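Undent Household Storage Study
Progress report to the Luik Fund
2 December 2023
Prepared by Laine Siliņa, project lead. Site work by Gediminas Raudsepp.

1. Purpose of the report

This report covers the second work period of the grant. It describes the state of the kitchen surveys, the trial of the revised counter layout, spending to date, and the work planned for the remainder of the term. The first-period report dealt with recruitment and consent and is not repeated.

2. Background

The study looks at how ordinary households use kitchen counter space and how much of it is left for preparing food. The working assumption in the application was that most of the loss comes from appliances. The survey data collected so far do not support this. Small items that are used daily and have no fixed place account for a larger share of the occupied surface than appliances do in every kitchen measured to date.

Five kitchens were selected for detailed work. They are identified in our records by letter, A through E. Kitchens A and B have laminate counters and a single straight run. Kitchen C is a galley. Kitchens D and E have granite counters at more than one level and a sink set into a separate stretch from the main work surface.

3. Survey work completed

All five kitchens have had a baseline survey. Each survey consists of a plan of the counters, a list of items present, and a short interview with the household on what is moved, how often, and by whom. Items are sorted into four classes: food and supplements, cleaning supplies, tools and utensils, and other.

The classes have given some trouble. Paper towels were first entered under cleaning supplies. In the interviews, households described using them at least as often for draining and covering food. They are now entered as a class of their own. Spoons left on the counter after measuring a powder or supplement are entered with tools, although households tended to speak of them as part of the container they go with. We have kept the entry as it is and added a cross-reference column.

Baseline records for A, B and C have been checked against the plans and closed. The record for D is closed except for the interview notes, which are being typed. The record for E is open.

4. Kitchen E

Kitchen E has taken more time than the others. The two counter levels meet close to the point where the household does most of its food preparation, and the original plan form had no way of recording a change in height. Mr. Raudsepp revised the form and redrew the plan.

The main counter holds the paper towel roll near its front, with a supplement bottle and a spoon close by. A lidded plastic container is kept behind the roll. A sponge was recorded well away from the sink, near the edge of the main counter. The cutting board was recorded on the lower stretch, set diagonally, with one end running behind the roll.

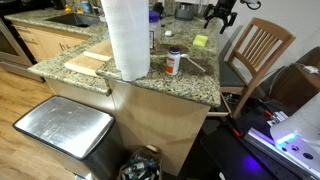 The position of the roll matters more than its footprint. A tall item at the front of a counter makes the surface behind it hard to see and awkward to reach, and our area figures do not capture this. The revised form therefore has a column for screened surface, meaning counter that is technically clear or lightly used but sits behind something tall. The column will be filled in for the other four kitchens from the existing plans. No return visits should be needed for this.

The sink rim is recorded separately from the counters. In Kitchen E it carries a blue bottle with a pale top, a yellow rubber duck and a few smaller things. The household does not regard the rim as storage and did not mention it in the interview until asked. The same was true in Kitchen B. We propose to report rim items in a separate table and leave them out of the main totals.

5. Layout trial

The layout trial uses the Sindier tray set, a group of shallow open trays in two sizes. Each household is given a set and asked to keep loose daily items in the trays for the length of the trial. Tall items are to stand against the wall. Nothing else in the kitchen is changed.

Trials have started in A, B and C. Start in D is set for December, after the interview notes are complete. Start in E will follow.

Early comments from the three households are mixed. Kitchen A reports that the small tray is useful for bottles and the large tray is in the way. Kitchen B has moved the large tray to a shelf, which is outside the protocol; it has been noted and the household has been asked to return it to the counter. Kitchen C has made no comments beyond a request for a tray with a flat edge.

Sponges remain unresolved. None of the households wants a sponge in a tray with food items, and a separate tray for one sponge is not practical. The Udon rack, which hangs inside the sink, was considered in the application as an optional item. We would like to include it from the start of the trial in D and E and add it to the other three at the midpoint.

6. Spending

The budget line for equipment is 4,000 euros, of which 3,000 has been spent on tray sets, measuring equipment and printing. The Udon racks would cost 200 in total and can be met from the same line. No transfer between lines is requested. Travel is below plan. Staff time is above plan for the period owing to the redrawing of Kitchen E, and is expected to come back into line once the trials are running.

7. Changes requested

Approval is requested for the following:

Addition of the Udon rack to the trial protocol.
Reporting of sink rim items in a separate table.
Addition of the screened surface column to the survey form, version 3.

8. Work for the next period

Close the baseline records for D and E.
Fill in screened surface for A through D from the plans.
Start the trial in D, then E.
Carry out midpoint interviews in A, B and C.
Send the draft item tables to the fund for comment before the final layout is fixed.

The revised survey form and the redrawn plan of Kitchen E are available on request from Ms. Siliņa. Questions on measurement should go to Mr. Raudsepp.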